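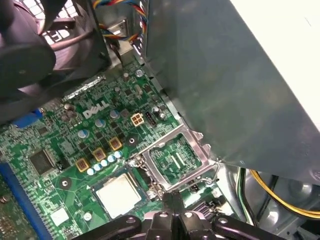

My thumbs used to ache by Thursday and now they don't, says Corina Voicu, and what I like best is that I get to do the fault-finding again, which was the part of the job I came for.

Home Bench tools Skimeo Spares Training Contact

Skimeo bench arm for desktop computer repair and refurbishment

Skimeo is an arm and gripper that works on an open desktop case lying on the bench. It handles the small, fiddly lifting jobs next to a technician, and we're very pleased with how it has settled in! Triva builds it, and the longest-running one is at the Givham workshop, where old office desktops are stripped, checked and made ready for another few years of use.

The job people ask about first is the processor swap. On an older machine the socket sits deep in the case, with sheet metal on one side and cables on the other, and a big hand has nowhere to go. Skimeo's fingers are narrow and reach in past all that. They take the processor by its edges, so the pins in the socket stay out of harm's way as long as the chip is set down straight. Bent pins were the great misery of this bench (anyone who has tried to straighten one with a needle and a magnifier will know).

The technician stays in charge throughout. You open the case, unplug what needs unplugging and swing up the load plate, then show the arm where to go. It moves slowly. You can stop it with a hand on the arm or with the foot pedal, and it will hold still until you tell it to carry on.

What changed at Givham

Six people work on the refurbishing side. All of them still do, and they take turns on the arm, 2 to a shift. Do-yoon Son drew up the rota after the first month, when it was clear that one person looking after it all day got bored and one person never touching it got nervous. Training takes five days, most of it spent on scrap boards, and everybody is allowed to ruin a few.

The chatter has come back as well. Seating chips by hand is silent, breath-holding work, and with the arm doing that bit, two people can stand at one bench and talk through why a machine won't start. Ecaterina Matei has begun keeping a fault book from those conversations, and new starters read it before they read our manual. We've copied several of her pages into the manual, with thanks.
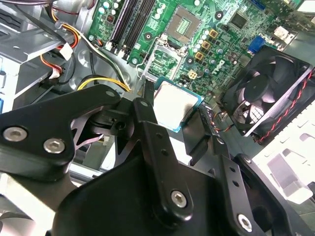 Processor held in the gripper, with the socket's load plate open.

Cleaning off old thermal paste is still done by hand. We tried it with the arm in January and the results were patchy, so there's no wiping tool in the list. Dorin Dumitrescu is working on one and is cheerful about it.

In the box

Arm with bench clamp
Gripper with narrow fingers, fitted
Spare finger pair
Foot pedal and cable
Practice board
Printed manual, including the Givham fault pages

Good to know

Finger pads are a wearing part. Look at them after every 100 processors and change them if the edges have rounded. The pads from the older Barbu gripper are a different shape and won't fit. Hex keys for the finger screws are sold under Spares.

To bring your own team to try it on a bench of scrap machines, ask for Catinca Buzatu through the Contact page. Bring the sceptics too, they ask the best questions.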